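Guidance for residents, Section 11

## Care of the Bathroom Vanity and Basin

This section applies to all bathrooms at Osasholm fitted with a one-piece sink top and cabinet. It replaces the cleaning notes in the November edition of the residents' handbook. Residents of the older wing, where basins are wall-hung, should refer to Section 12.

### Before cleaning

Remove every item from the countertop, including small ones such as loose caps and dropper bottles. Jars and soap dispensers leave a ring of residue under the base, and wiping around them spreads it. Set the items on a dry towel in the order in which they will go back. Check that lids are closed before moving anything.

Containers holding hair products should be wiped on the outside with a damp cloth. Dropper bottles are to be kept upright at all times. A bottle found without its cap should be closed or discarded.

### The countertop and bowl

Use warm water, a few drops of dish soap and a soft cloth. Begin at the back edge, where the top meets the wall, and work forward to the bowl. Scouring powder, steel wool and the rough side of a sponge are not permitted on any glossy top. Fine scratches dull the finish and cannot be polished out by the maintenance office.

For a chalky film around the drain, lay a cloth dampened with equal parts white vinegar and water over the area for 11 minutes, then rinse well. Vinegar must never be used together with bleach, or on a surface that has not been rinsed since bleach was last applied.

Lift the drain stopper once a week if it is of the removable type. Clear hair from the stem with a paper towel and place it in the trash. Stoppers operated by a rod should be left in position and reported if water drains slowly.

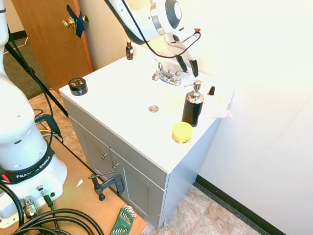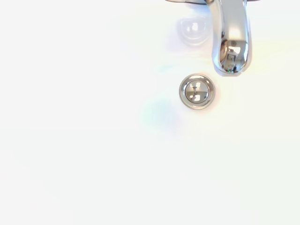
*White vanity with items on the countertop (first picture); chrome spout and white basin (second picture).*

### The faucet

Chrome is best cleaned with the same soapy water and dried at once with a second cloth. Pay attention to the outlet end of the spout and to the narrow gap between the spout and the sink top, where mineral deposits collect first. An old soft toothbrush is suitable for both. Handles should be cleaned on the underside as well as the top.

Residents should not unscrew any part of the faucet. If the flow becomes uneven or sprays to one side, submit a repair request. The maintenance office holds replacement parts for the 400 basins on its list and will normally attend within two working days.

### The cabinet

Wipe doors and knobs with a well-wrung cloth. On doors with recessed panels, dust settles along the lower inside edge of each panel and can be removed with a dry brush before wiping. Do not hang wet towels over the doors. Water standing on the cabinet floor must be reported the same day, whatever the amount.

### Returning items

Allow the top to dry fully. Items in daily use may be returned to the counter; the rest should be stored in the cabinet. The following arrangement is recommended:

- Soap dispenser to one side of the bowl, within reach of the faucet, with its nozzle turned toward the basin.
- Jars and tubs toward the side or back, away from the front edge.
- Glass bottles at the back, against the wall.
- Cloths hung to dry. A damp cloth left bunched on the counter develops an odor and should go to the laundry room.

Cleaning cloths may be exchanged on Monday at the linen desk. Questions about this section should be addressed to Akinyi Nyamweya, Household Services, extension 1022.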